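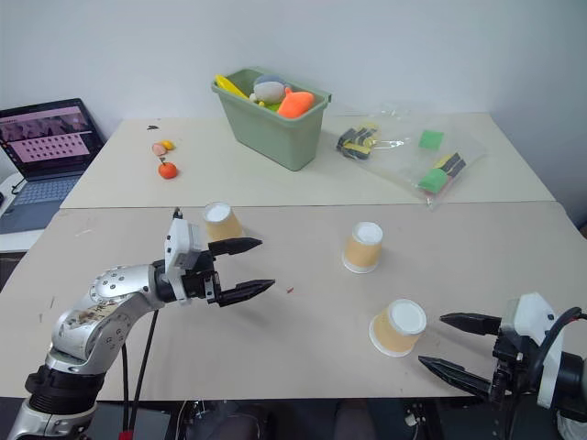 Temps de lecture : 2 min

Assistance > Consommables > Gobelets carton > Ticket résolu

Gobelets qui collent entre eux et restent marqués au fond

Statut : résolu
Produit : gobelet carton Bevura, extérieur brun orangé, fond blanc
Conditionnement : carton de 900
Ouvert le : 2023-07-09

Demande initiale

Nous utilisons les gobelets Bevura pour la fontaine et la machine à café de notre site de Skaltbridge. Depuis le dernier carton, les gobelets se séparent mal. Il faut tirer fort sur le bord pour en sortir un, et souvent deux viennent ensemble. Une fois posés à l'endroit, certains basculent légèrement. Le café Xolalpa est servi assez chaud et un gobelet qui penche n'est pas pratique. Pas de fuite constatée jusqu'ici.

Le carton précédent, commandé en février, ne posait aucun problème. Même référence sur la facture.

Réponse du support

Merci pour le signalement. Pouvez-vous nous indiquer :
- où le carton est stocké ;
- si les manchons plastique sont ouverts d'avance ;
- si les gobelets basculent aussi quand ils sont retournés, bord en appui sur la table.

Réponse du client

Le carton est au sol dans la réserve, sous l'étagère des filtres. Les manchons étaient tous ouverts, on les vide dans un bac. Nous avons fait l'essai avec des gobelets retournés sur une table claire, fond blanc vers le haut. Ils tiennent bien sur le bord, rien ne bouge. C'est seulement à l'endroit que ça penche.

Réponse du support

Le bord roulé est donc correct. Le défaut vient du fond ou du pied du gobelet. Deux causes possibles : humidité prise dans la réserve, ou piles écrasées sous une charge. Merci de prélever 5 gobelets dans un manchon du bas et autant dans un manchon du haut, puis de comparer.

Réponse du client

Ceux du bas sont nettement plus serrés et le pied est un peu ovale. Ceux du haut se séparent normalement. Un fût de sirop Furkisov était posé sur le carton depuis la livraison. Il a été déplacé.

Résolution

Gobelets du bas écartés. Le reste du carton a été monté sur l'étagère, manchons refermés, rien au-dessus. Le client confirme que les gobelets restants sortent un par un et tiennent droit. Un avoir n'a pas été demandé.

À noter pour les prochains cas : ne pas tasser les gobelets dans un bac profond. Garder les piles couchées ou debout dans leur manchon, et ouvrir un seul manchon à la fois.

Ticket fermé.

Tickets récents
Couvercle Bevura qui saute au transport
Distributeur mural : ressort trop dur
Carton livré ouvert, que faire ?
Gobelet pour boisson froide : condensation sur le carton
Fontaine Furkisov : grille d'égouttage introuvable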